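Lemora four-slot file holder: great for a robot build

I've been building a humanoid in our shared workshop at Detport since May, along with Dong-hyun Koo, and I never thought the part I'd rave about would be a desk organizer. But here we are — I love this thing!

We wanted a filing task for the arm. Our first holder had straight sides and slid away at the slightest bump (very annoying when each run takes ages to set up). The Lemora has slanted sides and four upright slots, and it looks right at home on our green back table. 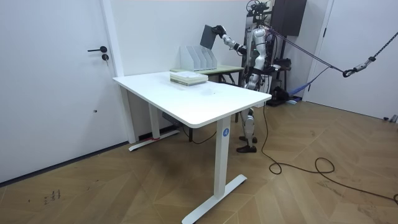

Slot width matters more than you'd think. A folder coming in a bit crooked still has some room to straighten up, and we've logged 300 tries so far, with 287 of them landing in a slot. I was over the moon. We run the arm on Clorkix software, and the only thing I changed there was the approach height.

A few gripes. White shows every mark, and under bright light our vision code sometimes loses the dividers, so I'd happily pay extra for a coloured version. It's also light when empty. Dong-hyun favours putty under the corners — I just leave a heavy catalogue in one slot.

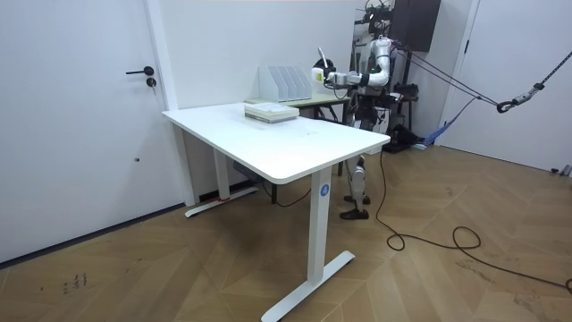
The robot reaching over the desk, with the file holder on the green table behind.

Five stars from me, and I've already ordered a second one.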